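Bin picking cell, second station: planning notes and README

This folder holds the cost sheet, the parts list and the log extracts which we used to plan the second picking station at the Bomham site. If you only need the numbers, open budget.csv and ignore the rest. The text explains how we came to them and what is still open.

Contents

budget.csv — one row for each item, with supplier, price in dollars, lead time in weeks and status
picks.csv — 391 logged pick attempts from the first station, used to estimate wear
spares.txt — what we keep on the shelf and when to order again
quotes/ — the offers from Platix and Naidoo, as we received them

Scope

The arm and its controller are not in this budget. They come from the department pool and we pay only for the move. Everything else must be bought or built: gripper fingers, bin, clamps, table top, cable sleeves, mixed test objects. The ceiling for these is 3930 dollars, including shipping. Please do not add rows above this ceiling without writing to the Unside project list first.

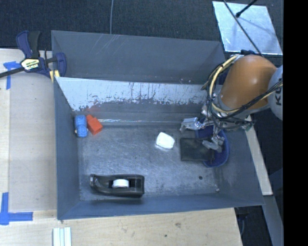 The largest row is the gripper fingers. Platix offers a set for 400 dollars, and we plan for two sets, one mounted and one spare. Naidoo is cheaper but the delivery time was not confirmed when we closed the sheet, so the row is marked "open". If they answer before August we will compare again.

For the bin we prefer metal. A plastic one costs less, but we would need to change the clamping, and the labor for that is not in the sheet. The bar clamps cost 49 dollars each. Buy the same size as at the first station, otherwise the pads do not fit.

Test objects are bought as one lump sum. We do not list them one by one, the selection changes too often.

Columns that need care

status can be "ordered", "quoted" or "open". Empty means the row was copied from the first station and no one has checked the price.
lead_time is counted from the day of the order, as the supplier gives it.

Known problems

Tax is included in the Platix prices and missing in the Naidoo prices. The cable sleeves appear twice in budget.csv, rows for long and short — this is correct, we need both. Floor work is not included.

Updates to the sheet are made on Wednesday.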